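Korham Wire Dish Rack
Section 2: Loading bowls

1. Stand the rack on a flat worktop with the raised basket to the back and the lower tray to the front.
2. Load the basket first. Plain and patterned bowls may be mixed.
3. Stand bowls on edge between the tines where you can.

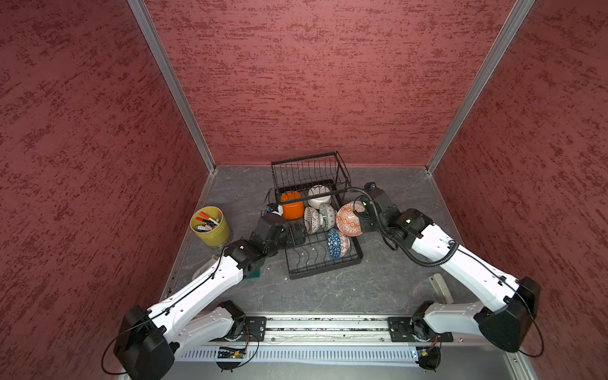

One Grilladham customer wrote to us that her deeper bowls drained better once she left an empty slot between them, and we now suggest the same.

4. Use the curved slots of the lower tray for single bowls.
5. Hold each bowl near the rim and lower it in. Do not let go until it rests on the wire.

Caution: Do not load more than 499 g into any one slot. Glazed rims chip if they knock together.
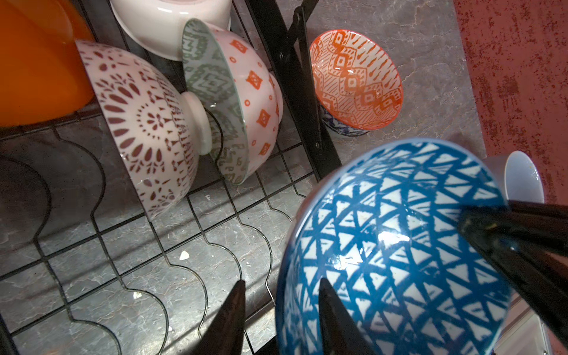 Duda Kitchen Guides, Issue 2, page 100

Note: Bowls laid on their sides should lean the same way. Wipe the worktop under the rack after unloading, as crumbs collect below the wires. For spare feet, see Section 5.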